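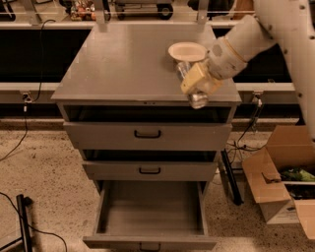
家庭内の片付けを学習するロボット手法「Plarnulance」、成功率の発表に残る疑問

2019年4月27日　ロボット・自動化

ロボット開発のOrkarと研究機関Prurkiaは、引き出しと食器、小物を対象にした片付け動作の学習手法「Plarnulance」の結果を公表した。人の操作を記録した3000件の動作データで学習し、300回の試行で評価したという。両者は発表文で「家庭の片付けに向けた大きな前進」とうたっている。ただ、公開された技術報告を読むかぎり、見出しの勢いほど話は進んでいない。

手法の中身はそれなりに筋が通っている。評価のやり方が弱い。以下、順に見ていく。

何を発表したのか

Plarnulanceは、長い作業を短い区間に切り分けて学習させる手法である。たとえば「引き出しを開けて、物を入れて、閉める」という作業なら、開ける、つかむ、運ぶ、放す、閉めるといった動きに分かれる。従来は人がこの切れ目を決めて教えることが多かった。報告書によれば、Plarnulanceは操作記録から切れ目の候補を自動で拾い、区間ごとに動作を覚え、実行時にはカメラ映像を見ながら次にどの区間へ移るかを選ぶ。

売り文句は、切れ目の判断を「やり直し」にも使える点だ。つかみ損ねたら一つ前の区間に戻り、物がずれていたら運ぶ前に手先の位置を直す。最後まで通して再生する方式では、途中で一度ずれると後の動きが総崩れになりやすい。戻る先を持っておくという考え方そのものは新しくないが、戻り先を人が書き込まずに済むなら、現場の手間は確かに減る。

学習データは、人が遠隔操作でアームを動かして集めた。題材は、引き出し付きのキャビネットと、皿や椀、グラス、ボトルといった日用品である。キャビネットの天板に物を置く、天板から取る、引き出しに入れる、引き出しから出す、といった動作が並ぶ。成功した操作だけを残したのか、失敗も混ぜたのか、本文だけでは読み取れない。付録には「品質の低い記録を除外した」と一行あり、何をもって低いとしたのかは書かれていない。

この一行はかなり重い。3000件が除外の前の数なのか後の数なのかで、集める手間の見積もりは大きく変わる。操作の上手な人が丁寧に動かした記録ばかりを残したのなら、同じ結果を得るには同じくらい上手な人が必要になる。家庭向けと言うのであれば、真っ先に書いておくべき情報だろう。

300回の内訳が見えない

評価は300回の試行で行われた。発表文の冒頭には「大半の試行で作業を完遂」とある。ところが技術報告には、作業の種類ごとの成否の表がない。図が一枚あり、棒の高さで成績を示しているものの、目盛りの下に試行数が添えられていない。

種類ごとの回数が分からないと、全体の成績はほとんど読めない。天板に皿を置く動作と、奥まった引き出しの底から物を取り上げる動作では、難しさがまるで違う。やさしい作業を多く入れれば、全体の数字はいくらでもよく見える。意図してそうしたと言いたいわけではない。確かめる手がかりが渡されていない、という話である。

比較対象の扱いも気になる。報告では、区間に分けずに学習させた同じモデルを基準に置いている。自分たちの手法から仕掛けを抜いたものと比べるのは、その仕掛けの効き目を調べるやり方としては正しい。しかし、人が切れ目を手で書いた場合との比較がない。「人が書かずに済む」ことが利点だと主張するなら、書いた場合にどれだけ差が出るのかをまず見たい。手で書いたほうがずっと確実で、しかも半日で終わる作業だとしたら、話の印象はかなり変わる。

成功の定義についても一言。報告では、物が目標の場所に置かれ、グリッパが離れた時点で成功としている。置いた物がそのあと倒れたか、隣の物を押しのけたか、引き出しの縁に当たったかは問われない。片付けを頼む側からすれば、グラスが棚の上にあるだけでは足りない。端から手前にはみ出したまま手を放されたのでは困る。

グラスをめぐっては、報告書の本文にも短い記述がある。透明な物は奥行きの計測が安定せず、学習時にも評価時にも不利だったという。それなら透明な物だけの成績を別に出せばよさそうなものだが、出ていない。「今後の課題」の節に回され、そこで終わっている。

速さの話

Orkarは発表文のなかで、区間の切り替え判断が3秒以内に終わる点を強調している。工場の基準で見れば遅い。家庭の基準なら許される、というのが同社の立場のようだ。

一回の切り替えだけを取り出せば、たしかに待てない長さではない。問題は、切り替えが作業のなかで何度も起こることだ。しかも、この手法の売りはやり直しにある。つかみ損ねて戻り、位置を直し、また戻るという動きが入るたびに判断の時間が積み上がる。作業全体にかかった時間の一覧は報告書になく、やり直しが何回起きたかの集計もない。

デモ動画は早回しになっている。隅に倍率の表示はあるものの、場面によって倍率が変わり、見終わっても実際の所要時間はつかめない。早回しの動画はこの分野の習慣のようなもので、Orkarだけを責めるのは酷かもしれない。それでも、速さを発表文で宣伝するのなら、等速の動画を一本添えてほしかった。

また、判断に使う計算機の規模も書かれていない。台所の脇に置ける箱なのか、別室に並ぶ機材なのか。通信で外の計算機につなぐ構成だとすれば、映像を家の外に送ることになり、速さとは別の議論が要る。

同じ部屋、同じキャビネット

報告書のなかで最も引っかかるのは、学習と評価が同じ場所で行われている点である。

評価の節には「未知の配置」という言い方が繰り返し出てくる。読み進めると、未知なのは物の置き場所と引き出しの開き具合の組み合わせだと分かる。キャビネットは同じ、カメラの取り付け位置も同じ、照明についての記述はない。配置を変えた評価は必要な手順だし、それができない手法も世の中には多いから、無意味とは言わない。だが「未知の環境に対応」という発表文の表現は、どう読んでも膨らませすぎだ。

金属のキャビネットは、家具としてかなり素直な相手でもある。天板は平らで、引き出しの取っ手は中央に付き、色も形もはっきりしている。家庭の引き出しはもっと厄介だ。取っ手がなく、縁に指をかけて引くものがある。持ち上げながらでないと出てこないものがある。湿気の多い季節には途中で引っかかる。中身が詰まりすぎて、押さえつけながらでないと閉まらない引き出しは、たいていの家に一つはあるだろう。

報告書に出てくる引き出しは、そういう状態からほど遠い。中に物が散らかった状態での評価があるのかと探したが、見つからなかった。物を一つ入れる、一つ出すという条件が基本になっていて、重なった物のあいだから目当ての物を選ぶ場面は対象外とされている。

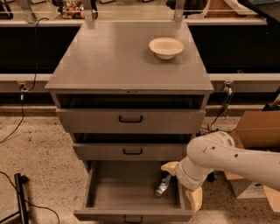

引き出しの作業が難しいのは、手先が箱の内側に入ると、壁とグリッパ自身が視界をふさぐからだ。アームの上流側にあるカメラからは、肝心のつかむ瞬間ほど見えにくくなる。報告書は、手前の区間で覚えた物の位置を次の区間に引き継ぐことで、隠れている間も動作を続けられると説明する。いちばん下の引き出しで小さなボトルを扱う場面は、その言い分を試すのにちょうどよい。横倒しのボトルは右の側壁のそばにあり、一部がグリッパの陰に隠れている。指の一方は引き出しの壁の外側へ下りており、指の間には壁もボトルも入りうる。位置の見積もりがわずかに狂えば、つかむのはボトルか、壁か、その両方か。こうした配置でどれだけ成功し、どれだけ壁に当たったのかを数字で示してくれれば、説得力はずっと増したはずだ。ところが引き出しの内側での接触の記録は、集計の対象に入っていない。

接触を数えないことには、もう一つの不都合がある。金属の引き出しなら、多少ぶつけても形は変わらない。木の引き出しや薄い樹脂の収納ケースではそうはいかない。ぶつけても壊れない相手で学習した動きは、ぶつけることを避けるようには育ちにくい。力の計測を使っているかどうかは、報告書のどこにも明記されていなかった。使っていないなら、グラスを扱う作業を家庭向けと呼ぶのは早い。

「3」という数字

報告書では、追加学習の実験も紹介されている。初めて見る物について、3回の手本を見せれば扱えるようになったという内容で、発表文では太字になっている部分だ。

少ない手本で済むなら、たしかに便利である。新しい椀を買ってくるたびに何百回も手を取って教えるわけにはいかない。ただし、ここで言う「初めて見る物」は、報告書の説明では学習に使った物と同じ種類に属する。椀を学んだモデルに別の椀を、ボトルを学んだモデルに別のボトルを見せている。まったく別の形、たとえば布巾や延長コードのように形の定まらない物での結果はない。

手本を見せる側の条件も大事だ。手本は遠隔操作で与えられており、操作したのは学習データを集めたのと同じチームである。装置に慣れた人が、慣れた部屋で、その手法が覚えやすい動かし方で見せる。家の住人が見よう見まねで動かした手本でも同じように覚えるのかどうか、報告書は触れていない。試していないのか、試したが載せなかったのか。後者であれば、ぜひ載せてほしい。うまくいかなかった結果にも読む価値はある。

外部の検証はこれから

Plarnulanceの再現試験は、Onyshchenko研究所が引き受けることになっている。Prurkiaの発表文によれば、時期は8月で、学習済みのモデルと操作記録の一部を同研究所に渡す予定だという。

第三者が試すこと自体は歓迎したい。この分野では、発表した当人以外が同じ結果を出せたかどうか、はっきりしないまま次の発表に移ることがあまりに多い。機体の個体差、カメラの向き、床の反射といった細かな条件が効いてしまい、論文どおりに組んでも動かないという声は珍しくない。

とはいえ、今回の検証計画にも注文がある。渡されるのが記録の「一部」である点がまず引っかかる。除外された記録が含まれなければ、除外の基準が結果にどう効いたかを外から確かめることはできない。機体についても、Orkarが自社の物を貸し出すのか、Onyshchenko研究所が手持ちの物を使うのか、書き方があいまいだ。同じ機体、同じ型のキャビネットで同じ配置を並べるだけなら、確かめられるのは手順書の正確さくらいである。別の部屋、別の家具で動かして初めて、発表文の「環境」という言葉の当否が分かる。

結果をどう公表するのかも決まっていない。再現できなかった場合にも同じ大きさの発表文が出るのか、編集部がPrurkiaの広報窓口に尋ねたところ、「研究所の判断を尊重する」との返答だった。Orkarからは、作業別の成績と接触の記録について「製品開発に関わるため現時点では非公開」との回答を得た。論文に準じる報告書として出したものの基礎的な表を、製品の都合で伏せるというのは、研究の発表としては筋が悪い。製品の宣伝であれば理解できる。両者は今回の文書をどちらとして出したのか、そこをはっきりさせたほうがいい。

評価できる点

批判ばかりでは公平を欠くので、よいと思った部分も書いておく。

切れ目の自動抽出については、失敗した例が図入りで載っている。持ち直しの動きを別の区間と取り違えた例や、操作者が手を止めた瞬間を切れ目とみなした例で、どちらも読んでいて納得がいく。操作者がためらった箇所に切れ目が集まりやすいという観察は、手法の弱点であると同時に、遠隔操作のデータを集める側には役に立つ知見だろう。どこでためらうかが分かれば、操作画面の作り方を見直せる。

同じ家具の同じ引き出しでも、開き具合がばらばらの状態から始めている点もよい。この種の実験では、毎回人がきっちり閉めた状態、あるいは全開の状態に戻してから始めることが多い。半端に開いた引き出しを前にして、さらに引くのか、そのまま入れるのか、いったん閉めるのかを選ばせるのは、実際の部屋に一歩近い条件である。惜しむらくは、その選択がどれだけ妥当だったかの分析が短い段落で片付けられていることだ。報告書の後半は将来の応用の話に紙幅を割いており、介護施設、ホテルの客室、店舗の陳列と、試していない場所の名前が並ぶ。そのぶんを分析に充ててくれたほうがありがたかった。

床に物が残った場合の扱いについても、短いながら正直な記述がある。落とした物は拾わず、その試行は失敗として終えるという。落下を「外乱」として除外し、分母から外す報告も見かけるなかで、この扱いはまともだ。

価格と提供時期

Orkarは、Plarnulanceを載せた機体の価格や販売時期を明らかにしていない。発表文には「家庭への導入を視野に」とあるだけで、実際の家庭での試験の予定も示されていない。安全規格への対応、子どもや動物のいる部屋での動作停止、夜間に暗くした部屋での動作など、家に入れる前に決めるべきことは多いはずだが、いずれも文書の範囲外となっている。

購入を考えるような段階の話ではまったくない。研究として見るなら、区間の切れ目を記録から拾うという部分に見どころがあり、そこは別の機体でも試す値打ちがありそうだ。300回の試行の内訳と、引き出しの内側で何に触れたかの記録が出てくれば、改めて取り上げる。

Prurkiaは技術報告の改訂版を準備しているとしており、作業別の表を加えるかどうかは「検討中」と答えた。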